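We use cookies to keep you logged in and to remember your settings. By continuing to browse you accept this. [Accept] [Manage]

Clause 9 of the Plandasthorpe Harbor Bill — does "notwithstanding" do what they think it does?
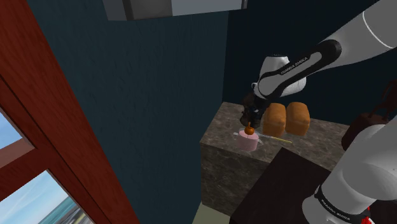
Small orange object on a pink container, robot arm overhead.

marginal_note
Second reading is in February and I've finally read the thing. Most of it is dredging. Clause 9 lets the harbor authority set mooring fees by order "notwithstanding any charter, grant or prior enactment." The 1742 charter gives townspeople free mooring on the east quay, forever. The explanatory notes call clause 9 "a minor tidying provision." I have tidied my garage and at no point did I repeal it.

Is that wording enough to wipe out the charter right? My instinct says no.

quayside_kev
Your instinct has a boat, doesn't it?

marginal_note
My instinct has a very small boat.

Skotano
I'd say it's plainly enough. A legislature that can grant a right can take it away, and it has used about the broadest word in the drawer. What else would "any charter" mean if there's only one charter? You may hate it, but bad policy and bad law live at different addresses.

pelmanism
Not so fast. Courts usually want clear words before they'll read a bill as taking away a vested right, and clause 9 never mentions the right at all. It's about how fees get set. You can read the "notwithstanding" as clearing away old procedure (the charter also has that business about fees being cried aloud at the market cross) and leaving the exemption alone. A power to set fees isn't a power to charge people who are exempt from fees.

Skotano
That's a lovely argument and I'd enjoy watching someone else pay to make it. Schedule 2 lists "classes of vessel liable," and the east quay is in it by name. So somebody thought about the east quay.

pelmanism
Schedule 2 lists the quay. It doesn't list who is liable there. Visitors moor on the east quay too and they've always paid.

Skotano
Fine, that's better than I expected. Still wouldn't bet the boat.

Fistetti
Can I ask the dumb question? Who gets to say what the fee is? I read clause 9 three times and it says "by order" and then just sort of wanders off.

marginal_note
Not dumb, and it's the part that bothers me most. Clause 11 says the order takes effect when it's posted on the harbor office door. There's no vote and no consultation, and no appeal that I can find. The last bill capped fees at 70 a season and you could object in writing. This one has no cap. In theory they could post 200 on the door at breakfast and collect it by lunch.

quayside_kev
The harbor office door faces the water. You'd need a boat to read it.

Aguiar
I used to draft this sort of thing for a living, so let me be unpopular. Most sweeping clauses aren't a plot. It's late, the client has asked for "flexibility," there's an old charter nobody in the room can read because of the handwriting, and "notwithstanding any prior enactment" goes in like packing foam. I must have typed it a hundred times. I never once pictured the person it would land on.

marginal_note
That's somehow worse than a plot.

Aguiar
A plot would have had better cross-references. Clause 14 refers you to clause 12(6). Clause 12 stops at (4).

pelmanism
I checked. It does. What's the status of a duty to comply with a subsection that doesn't exist? I assume we are all in compliance.

Skotano
To be a bit serious, I don't think the missing appeal matters as much as people here believe. You can still go to court and say the order is unreasonable or outside the power. That's there whether the bill mentions it or not.

Fistetti
With what money, though? If my fee goes up by 200 I'm not hiring a lawyer over 200. I'm paying it and complaining on here. A right to go to court that costs more than the thing you're fighting about isn't much use to me.

Skotano
I don't have a good answer to that. Neither does anyone I've asked.

marginal_note
Has anybody seen the briefing Lungile Buthelezi sent round? It goes through clauses 9 to 14. Her view is that 9 should either say outright that the charter exemption is ended, so members have to vote for it with their faces showing, or say that it's kept. She doesn't much mind which, legally. She just wants it written down.

pelmanism
Read it last night. It's good, though I think she gives up too much on clause 11. Posting a thing on a door isn't publication in any sense I'd recognize. Her amendment would add a month's notice and leave the door where it is.

Aguiar
The month's notice will get through. The government will accept it, everyone will be very gracious, and clause 9 will go by untouched while they're shaking hands. Ask for the cap back as well so they have something to refuse.

Skotano
Cynical. Also yes.

quayside_kev
Does the exemption cover kayaks?

marginal_note
The charter says "all manner of craft, being sound." Have you seen your kayak?

quayside_kev
I withdraw the question.

pelmanism
I've written to our member about clause 12(6). Will post the reply if one turns up.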